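Flendonel Snack Counter: README

Overview

Flendonel is a collection of pictures and written notes on small snack counters: what is put out, what it stands on, and where things sit in relation to each other. The setup is one brown tabletop with a few serving pieces that stay the same and food and drinks that change. The collection has 431 entries. Each entry has one or more pictures, an item list, and a short layout note written by a person.

The current release is the March one. It replaces the earlier Pluvent release, which used a different item list and should not be mixed with this one. File names were kept where possible, but the entry numbers do not match.

What is on the counter

The serving pieces are listed first in every entry, then the stock. A typical small entry has a cream tray on one side, a clear acrylic rack with tiers, and a wicker basket. The rack may be set square to the table or turned at an angle. When it is turned, the note says "angled" and nothing more. We did not measure degrees.

Candy bars lie flat on the tiers. Two Snickers bars on neighboring tiers are entered as two separate items, each with its own tier. Small boxes are entered by color and shape when the label can't be read, so "small dark green box" is a full and correct entry.
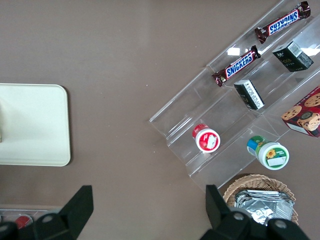

Serving pieces

Tray. Cream-colored, rounded corners, slightly raised rim. Used for one item at a time in most entries. An entry with nothing on the tray still lists the tray, with the contents field set to "none".

Rack. Clear acrylic, stepped. There are entries with snacks on the rack and entries with bottles on it. The tier count is given only when all tiers can be made out. Reflections on the acrylic make this harder than it sounds, and 16 entries have the tier count left blank for that reason.

Basket. Woven wicker. Shape and weave go in the notes field if they show clearly. An empty basket is treated the same way as an empty tray.

Stock

Stock is divided into four groups:

Candy and bars
Boxed snacks
Bottled drinks
Wrapped fresh food, mainly sandwiches

Brand names are entered only when the lettering can be read. If an item looks like a known product but the name is not readable, the brand field stays empty and the look of the item goes in the notes. For the red bottles this means "red bottle, red cap, white lettering". Some annotators wrote "cola" in the notes for these, which is allowed as a guess but not as a brand.

Sandwiches are entered by shape and wrap. Fillings are given by color. Please don't turn "red and pale" into tomato and cheese.

Layout notes

Layout notes use plain words: left of, right of, in front of, behind, on, in. They are written from the point of view of the picture the note goes with, so the same counter can have notes that seem to disagree. A basket that is right of the tray in one picture may be somewhere else in another. Check which picture the note belongs to before reporting an error.

Bottles on the rack are given by row, back row first. A full entry for a bottle layout reads like this:

rack: six red bottles, back row three, front row three
tray: one wedge sandwich in clear wrap, standing on edge, right half
basket: none
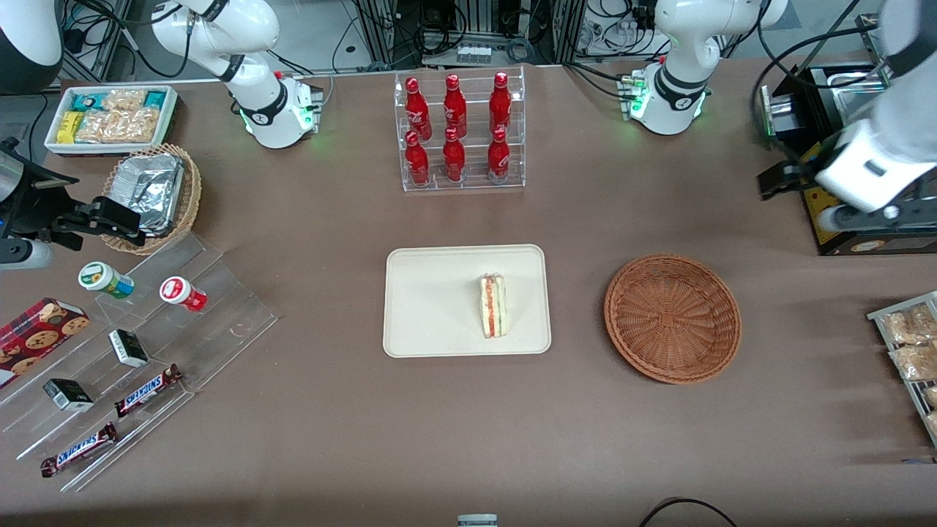

Bottle layout with tray and basket. Contents of the rack, tray and basket match the three lines above.

Fields

entry_id: whole number, 1 to 431
pieces: list of serving pieces
stock: list of items, with group, color, shape, and brand if readable
position: which piece the item is on or in, and tier or row if known
layout_note: free text, one to four sentences
checked: yes or no

The checked field means a second person read the entry against the picture. It is set to yes for 336 entries. The rest have been read once. We plan to finish them before the next release, but no date is set.

Item names

The item list has one name per kind of thing. "Tray", "rack" and "basket" are fixed. Older notes also use "stand", "shelf" and "riser" for the rack, and "plate" for the tray. These were changed in the pieces field and left alone in the free text, so a text search for "rack" will miss a few.

Known problems

Small items that sit partly behind others may be missing from the stock list.
Color words were not standardized. "Cream", "off-white" and "beige" all show up for the same tray.
The tabletop is called brown in most notes and taupe in some.
Prices and package sizes are not included, and neither are expiration dates.

Suggested uses

Item listing, short written descriptions, and practice with position words. The Grindus word list can be used with the layout notes if you need matching terms in one place, though it has no entry for "tier". The collection is too small and too uniform to say anything about what shops stock or what people buy.

Changes in this release

Pluvent item names replaced
Sandwiches moved out of boxed snacks into their own group
Brand removed from entries where the lettering could not be read
Row order for bottles changed from front first to back first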